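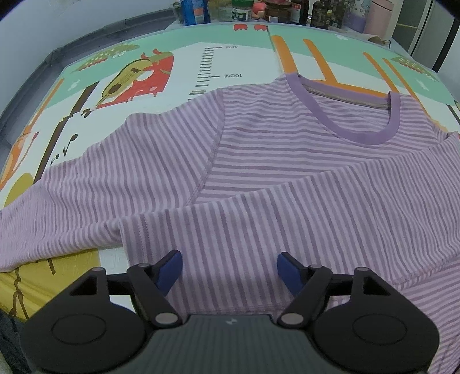

A striped long-sleeve top on the play mat, one sleeve folded across.

About Prutorstead Clothes Room

Hello, and welcome to our page! If you've found your way to us you probably have a drawer of children's clothes that no longer fit anyone in the house, or else you have a child who has shot up over the holidays and has nothing with sleeves long enough. Either way you're in the right place, and we're very glad you came.

We are a children's clothes exchange and folding workshop in Prutorstead, above the old Bevan shoe shop (the door is the green one at the side, and the bell does work if you lean on it). Yamuna Menon started it from her front room one February, when her twins had outgrown everything at once and her sister-in-law was buying the very same things new two streets away. By the following winter you couldn't get to the sofa. Trudy Ashby, who had run the linen room at a small hotel for years and knows more about folding than anyone we've met, offered to come and sort out the piles for an afternoon, and she has been with us ever since.

How the exchange works

You bring us a bag of clean clothes, from newborn up to the larger junior sizes, and we give you a card with points on it. The points can be spent on anything on the shelves, whenever you like, and they don't run out. A yearly card costs £2, and that goes on hangers, labels and the electric. At the moment we have 519 families with cards, from the town and from the villages out towards Gondov Mill, and we do our best to remember the names of all the children, though we get the brothers muddled.

Everything that comes in is opened out flat before it goes anywhere near a shelf. We look at the neckband first, as ribbing is the part that tires soonest, and then at the shoulder seams and the cuffs. Thin knits are checked for little holes, which like to hide in stripes. If a seam has come undone it goes in Trudy's mending basket, and if the thing is past mending it is cut up for cleaning cloths or for the quilting group, who are always happy to have a nice purple or a good strong navy.

Folding, the way we do it

People laugh when we say we teach folding, and then they come to a session and stay for the second pot of tea! A long-sleeved top goes face down and gets smoothed out from the middle with the flat of your hand. Bring one sleeve straight across, then the other, so the cuffs lie level and don't poke out. The sides come in next, and then the hem comes up towards the neck, once for a big size and twice for a small one. Striped tops are lovely to learn on, because the lines show you straight away if you've gone crooked. Children pick it up very quickly, and plenty of them will happily fold on a play mat on the floor when they wouldn't dream of doing it at a table.

We run a session for grown-ups and another for parents and children together, and both are free to card holders. Joniteck Shelving, just down the road, let us have our shelves at a very kind price, and they hold 400 folded tops when every pile is neat. We have had it looking like that for an evening or so.

Bringing things in

We're open mornings in term time, and we'll be having our winter coat and jumper swap on 7th December, with mince pies. Please check the pockets and wash everything first, but there's no need to iron. Odd socks are welcome. Shoes, I'm afraid, we can't take, as there simply isn't the room on the stairs.

If you'd like to help with sorting, or you only want to ask whether we have school cardigans in just now, put your head round the door and ask for Yamuna or Trudy. The bus stops opposite and there are 70 spaces in the car park behind the library. Pushchairs can be left in the downstairs hall.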